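Features | Machines & Makers | Workshop Life

The Gripper That Needs Its Jaws Cleaned

Sunday, March 16, 2025
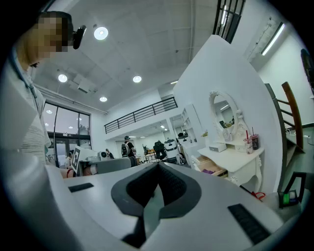

I had pictured robot maintenance as something with a hydraulic lift and a lot of shouting, so my first morning at Clakbridge was a bit of an adjustment. The job I'd come to watch was the care of one hand-held gripper, a tool you carry around by hand so that a robot can later learn from what your hand did. It has a smooth pale housing and a dark gray V of a jaw in the middle, and the inside of that jaw has a texture to it, a charcoal surface that I was told (twice, kindly) to keep my thumbs off. The room is nicer than any shop I've worked in, with big windows, a mezzanine and a fancy white vanity table with an oval mirror and a couple of drink cups on it. There's a board with a black-and-white marker pattern propped up farther back, and I'll come to that, because it ate half my day.

My guide was Ragnheiður Mogensen, who keeps the grippers running and has a way of talking to them under her breath. She came over from Nigam, where she looked after packing cells, big fenced things with a proper lockout procedure and a binder as thick as a mattress. The hand-helds have a single laminated sheet. She wrote it herself and she's on her fifth or sixth version.

"On a packing cell, if something's off by a hair, the carton still closes," she told me. "With these, a hair is the whole business."

So what do you do to a gripper? Mostly you clean it and then you check that it still knows where it is. The jaws come first. Anything you pick up leaves a little of itself behind – hand cream, flour, the glue off a price sticker – and the textured faces hold on to all of it. She uses a soft brush, then a lint-free cloth barely damp with alcohol, and she works from the point of the V outward. I went the other way on my first try and got a look.

Then comes the play test. You close the jaws on a steel gauge block, hold the body still and wiggle. There's always some movement, and you learn what the normal amount feels like the way you learn the clutch on somebody else's truck. Every gripper gets a logged cycle count, and at 4000 open-and-close cycles the jaw assembly comes off for new bushings whether it feels loose or not. The bushings are from a small outfit called Clesham, and the old supplier's ones live in a coffee can under the bench, apparently forever. Swapping them takes 34 minutes if the screws behave. We had one that didn't! It had been put in with the wrong threadlocker, and we spent longer warming and coaxing that one little screw than on everything else put together.

Now, the marker board. The camera on the gripper has to be calibrated against a pattern whose size you know exactly, and you do that by moving the tool through a whole set of poses while the software grabs views. Close, far, tilted left, tilted right, out toward the corners where a wide lens bends everything like a spoon. It looks like very slow tai chi. The software, Kastano, gives you an error score at the end, and Ragnheiður won't release a tool that comes back worse than the one before it.

Mine came back worse. I'd rushed the corners, and I'd also let my sleeve drift over the lens on a couple of the tilts. Second go, better. Third go, she stood behind me and said "slower" nearly 8 times, and that one passed. I was absurdly pleased with myself.

The part I keep thinking about is the cable check, probably because it's so dull. She runs each cable between finger and thumb from end to end, feeling for a soft spot near the connector, and bends it gently while watching the live feed for a dropout. Back in May she lost most of a week to a fault that came and went, and the culprit was a connector that looked perfect and only failed when the person carrying it turned left. She now replaces them on a schedule and grumbles about the price.

By late afternoon we had 5 grippers wiped, checked, calibrated and tagged. She initialed the log, I initialed under her, and she handed me the brush and asked if I'd mind doing the jaws on one more before I went to find my coat.

Filed under: Robotics, Repair, Long Reads

12 comments | 87 shares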